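Part-time Youth Soccer Coach and Matchday Helper (Under-10s and Under-12s)

Skokis Soccer Club, Bivham

Posted Tuesday, July 13, 2021

Do you love soccer, and do you have a little patience, a loud but kind voice and a pair of shoes you don't mind getting muddy? If so, we would really like to hear from you. Skokis Soccer Club is looking for two part-time coaches and a handful of matchday helpers for the coming season, and we are hoping to find people who will enjoy a chilly morning on the touchline every bit as much as we do.

A little about us first. We are a neighborhood club that has grown well past what anybody had in mind when it started as one team and one bag of balls. We now have 300 registered players, from the very little ones who mostly like to pick the dandelions to the over-35s who mostly like to talk about their knees. Our home is Begay Park, on the east side of Bivham, where we have two full-size fields, three small-sided ones and a clubhouse with a kettle that takes its time. In winter we move indoors to the gym at the Dullia Center, which has a good floor, bright lights and, if you get there early enough, free parking right by the door.

Our first teams play in the county league and take it pretty seriously. The youth side is a different animal. Up to and including the Under-12s we don't keep league tables, everybody plays at least half of every game, and the kids rotate positions so that the same poor child isn't stuck in goal from September until spring. Parents sometimes find this hard to get used to (we had some lively conversations about it last fall!) but most of them come around once they see their own kid score a first goal from what was supposed to be left back.

The coaching jobs

We need one lead coach for the Under-10s and one for the Under-12s. Each group has two squads, and each lead coach works alongside an assistant who is already in place and knows the kids well, so you would never be out there alone.

In an ordinary week you would run two evening practices of 75 minutes each and look after one game on the weekend, home or away. Away games are all within an hour's drive, except for the spring tournament in March, when we go up the coast and stay one night. It is a wonderful, noisy weekend and the club pays for your room and meals. You would also plan your practices, and we have a big shared folder of drills you can borrow from until you find your feet. There is a short coaches' meeting once a month at the clubhouse, and we do try hard to keep it short.

What we are hoping for:

A basic coaching license, or a willingness to take the weekend course before the season gets going. We will pay the course fee for you.
Some experience working with children, whether in sports, at a school, at a summer camp or somewhere else altogether.
A calm way of dealing with grown-ups who have opinions.
Reliable transportation to Begay Park and the Dullia Center.
Being able to commit to the whole season, from late August through May, with a break over the holidays.

You don't have to have been a great player. A couple of our best-loved coaches never got past junior varsity, and one learned the offside rule from her daughter. What matters much more to us is that you turn up, that you learn the kids' names quickly, and that you notice the quiet one who hasn't touched the ball in ten minutes.

Pay for the lead coaches is $600 a month during the season, paid on the last working day of the month. You will also get a club jacket, two training tops, and mileage for away games. First-aid training is free and takes one evening.

The matchday helpers

Maybe coaching isn't for you, or you can't promise every single week. We would love to have you anyway. Matchday helpers come along on Saturday mornings, set out the goals and corner flags, point visiting teams toward the right field (they always go to the wrong one), keep an eye on the water station and help put everything away afterward. It is a four-hour shift, and you can sign up for as many or as few as suit you. Helpers get a voucher for breakfast at the clubhouse window and a $100 thank-you payment for every five shifts worked. High school students are welcome from age 15 up with a parent's signature, and we are happy to sign off on service hours too.

If you would like to learn to referee, do mention it. We are always short of people for the small-sided games, and our more experienced referees are very generous about standing on the sideline with a beginner and talking things through at halftime.

The serious part

Everyone who works with our young players, paid or unpaid, goes through a background check and completes the online child safety course before their first practice. The check usually takes two to three weeks, so please don't leave your application to the last minute. We will also ask for two references, at least one of them from somebody who has seen you with children. We cover the cost of the check.

Skokis welcomes applications from everyone. We would especially like to hear from women who are thinking about coaching — more than a third of our youth players are girls, and our coaching staff hasn't caught up with that yet. If you have a disability or a health condition and are wondering whether the job could be made to work for you, please get in touch and talk it over with us. One of our fields has step-free access from the parking lot, and so does the clubhouse.

How to apply

Send us a letter or an email telling us a bit about yourself, which job you are interested in, and which evenings you are free. It doesn't need to be fancy. A page is plenty, and a resume is nice to have but not required. You can leave it at the clubhouse window on any Saturday morning, or use the contact form on our website and choose "Jobs" from the menu so that it lands in the right place.

We will be reading applications as they come in and plan to invite people for a chat in the first half of August. The chat is informal, usually over coffee. If you are applying for one of the lead coach jobs, we will then ask you to come and run a 20-minute session with some of the kids while we watch from a polite distance. Bring any drill you like. We will have balls, cones and bibs ready for you, and the kids are very forgiving.

Not sure yet? Come by Begay Park any Wednesday evening in July and watch our summer kickabout. It is free and open to all ages, and whoever is holding the clipboard will be glad to answer your questions, show you the equipment shed and tell you far more than you wanted to know about the drainage on field two.

We look forward to meeting you — and if this isn't the right year for you but you know somebody who would be great at it, please pass this page along to them.
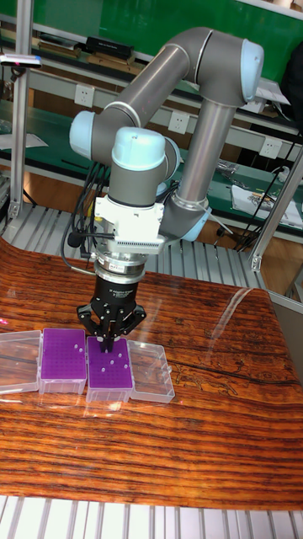 Robot arm and gripper over a purple pipette tip rack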